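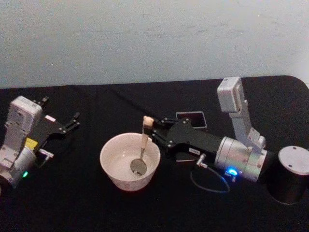
4. Bowl and spoon test (both arms)

Do this after section 3, not before. If the arms haven't been homed since the last power-up, go back and home them. Takes 12 minutes once you know it, longer the first time.

You need:
- white bowl, the deep ceramic one
- metal spoon with the tan wrap on the handle
- black cloth
- 2 mm hex key
- the Putus laptop, charged

4.1 Table

1. Clear the table. Cups, tape, screws, all of it.
2. Cloth on. Wrinkles are fine, a fold standing up under the bowl is not. Pull it flat there.
3. Bowl between the two grippers. Near the middle, a touch closer to the right arm is OK.
4. Check the cables on both arms. Slack, but not lying where a wrist will swing. A loop on the cloth under the right arm is fine as long as it stays under.

CAUTION: keep your sleeves and hair out from between the arms. E-stop goes on your side of the table, within reach, every time. Not on the shelf.

4.2 Power up

5. Left arm first. Wait for green at the wrist.
6. Right arm. Wait for blue.
7. The colors are how Yurii wired them, left green, right blue. They don't mean good or bad. No light = no comms, see section 7.
8. On the laptop open Kundness, load profile "bowl_2". Both arms should show up in the list. If only one shows, unplug the hub, count to five, plug back in.

Note: profile "bowl_1" is for the old short fingers. Don't load it. It will close too far and skin the pads.

4.3 Spoon into right gripper

9. Jog the right arm up till the fingers are well clear of the bowl rim.
10. Open right gripper all the way.
11. Hold the spoon by the stem, below the wrap. Wrapped end goes between the fingers, head down.
12. Close at grip setting 36. Let go slowly.
13. Tug test. Light pull down on the stem. If it slips, open, push the wrap further in, close again. Don't just crank the grip number.
14. Lower till the spoon head is down in the bowl near the bottom. Lean is normal, the stem will come out at an angle. You don't need it dead straight.

CAUTION: metal on ceramic. Last two cm at slow jog only. If you hear it tap, stop and come up a hair. Don't keep pushing, the arm will happily chip the bowl or bend the stem.

Note on the wrap: bare handle slides in these fingers, tried it plenty. Re-wrap when it gets shiny or starts to twist. Wrap past the end of the handle a little so the tip doesnt poke through.

4.4 Left gripper

15. Left gripper open, fingers pointing at the bowl.
16. Leave a gap of bare cloth between the fingers and the rim. Start close and the first move bumps the bowl, then your zero is off and you're doing all this again.
17. Jog in slow, close on the rim at low grip. Just enough to steady it.
18. Open, back off to where you started. Do this twice. Bowl should stay put. If it walks, the arm height is off, redo 3.6.

4.5 Stir run

19. Left gripper holding the rim again.
20. Hit Run in Kundness, speed at lowest.
21. Watch the first full circle with your hand on the e-stop.
22. Let it do its turns. Empty bowl only. No water untill we have covers on the wrist connectors.
23. Stop. Open left gripper, back it off. Raise the right arm, hold the spoon, then open the right gripper. In that order.

If it goes wrong

Spoon twists in the grip: wrap is worn, or it's not seated. See step 13.

Bowl slides on the cloth: cloth is bunched, or left grip too low. Flatten first, then try grip.

Right arm stops halfway and the light goes out: cable got pulled. Power off before you touch the connector. Reseat, home again, start from step 5.

Gripper fingers don't meet evenly: loose finger screws. Power off, snug them with the hex key, snug, not tight. They thread into printed parts on the Arnska version and will strip.

Jerky moves on both arms: laptop is on battery saver. Plug it in.

Shutting down

Park both arms, right first. Kundness closed, then power off. Spoon and bowl go back in the Choi box with the spare pads. Write down any screw you had to tighten in the log by the door.

Stuck on the laptop side, ask Dexter Kasprzak. Wiring and lights, Yurii Kravchuk. New covers should be printed by September, section 5 gets updated then.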